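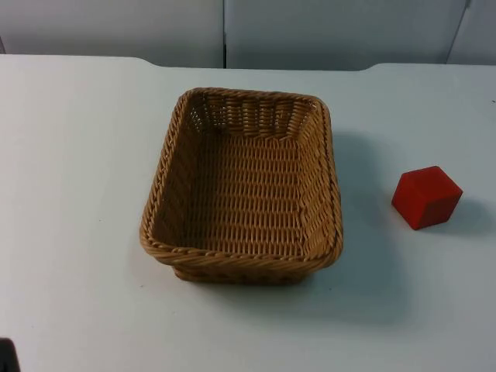 The Case for the Small Task

By Declan Pryor

April 23, 2022

Each October, the Kikerham School District receives proposals from its student clubs for the year ahead, and each year the robotics proposals grow more ambitious. They speak of autonomous delivery carts, of arms that pour tea, of entries in three regional competitions at once. I have read these proposals for several years as a member of the district's advisory panel on technical education. It is my view that the district should approve fewer of them, and that it should look with more favor on the kind of project the Pestmont High School robotics club undertook this year.

The Pestmont project can be stated in a single sentence. A robot arm is to pick up a red cube from a table and place it in a basket. The club has 5 members and was awarded $3,880, most of which went toward a used arm and its cameras. It has worked on this one task since the fall. Several parents have asked, reasonably, whether this is an adequate return on public money. At the last meeting of the advisory panel, one colleague observed that a small child could do the same thing without a grant.

The colleague is correct about the child. The conclusion drawn from it deserves closer examination.

A student who sets out to build a tea-pouring robot will, in most cases, spend the year on assembly. The wiring must be done, the frame must be squared, the batteries must be replaced. By the spring there may be a machine that moves, and there will certainly be a display board. What there will seldom be is a record of how often the machine did what it was meant to do, or any account of why it failed. The demonstration takes place once, before a forgiving audience, and the machine is put in a closet over the summer.

The Pestmont students keep a log. When I last consulted it, it contained 273 attempts, each with a starting position for the cube, an outcome, and a line of comment. The comments are instructive reading. In the early pages they consist largely of complaints. By the winter they have become questions: whether a turned cube is harder to grasp than a square one, whether the afternoon light from the windows changes what the camera reports, whether an attempt should be counted when the cube catches on the rim before it falls in. That last question occupied the club for most of a meeting. The students wrote down a rule, and then went back and applied it to every earlier entry, which lowered their own success rate. I can think of few better lessons in intellectual honesty available to a person of sixteen.
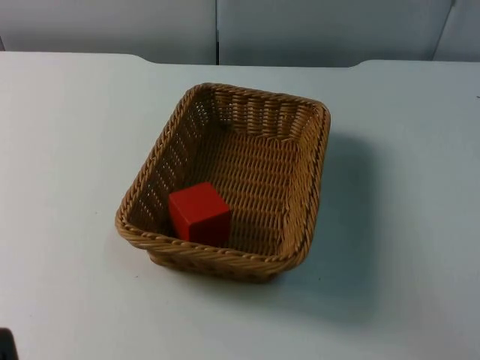 The choice of basket also led to an argument worth having. Some of the members wished to replace the wicker with a smooth plastic bin, on the grounds that the braided rim complicated the approach. Kęstutis Lepik, the physics teacher who advises the club, declined to settle the matter for them. He required each side to put its case in writing and to state what result would change its mind. The wicker basket stayed, and the members who had opposed it drafted the test plan.

Mr. Lepik and I do not agree on every point. He regards competitions as a distraction and would withdraw from them altogether. I would not go so far. The Bikitz Invitational, which Pestmont attended two years ago, teaches students to work to a fixed date and to explain themselves to strangers, and those are serious benefits. Some students join a club for the competition and stay for the engineering. My concern is with the district's funding formula, which awards points for the number of events entered and none for the quality of the records kept. Under that formula a club such as Pestmont's places near the bottom of the list every year.

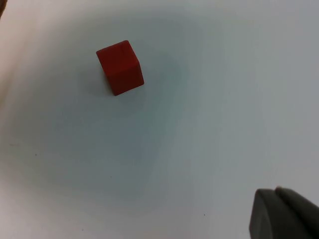

The cube and part of the gripper, as recorded by the camera on the arm.

There is a further objection, and it is the strongest. A narrow project may bore the students. Repetition is dull work, and a club is voluntary. A student who has spent the day in class should not be asked to spend the late afternoon as a clerk. I take this seriously, and I would not recommend the Pestmont approach to an adviser who lacked the patience to make it interesting. It should be noted, however, that the club lost no members this year. The students rotate duties at each meeting, so that the person who runs the arm one week keeps the log the next. They have also been permitted to be wrong for long stretches, and this appears to hold their attention better than being hurried.

Two changes would cost the district very little. First, the application form should ask each club how it will know whether its machine works, and the answer should carry weight. Second, a portion of the technical fund should be reserved for projects that propose a single task and a plan for measuring it. The Ozoliņš Fund, which supports the district's music programs, already sets aside a share of its grants for chamber groups, and the large ensembles have not suffered.

Pestmont has set itself a target of 200 further attempts before the end of the school year, with the cube placed by someone outside the club. The log is kept in the physics room and may be read by any resident who asks for it. I would encourage members of the school board to do so before the formula comes up for renewal.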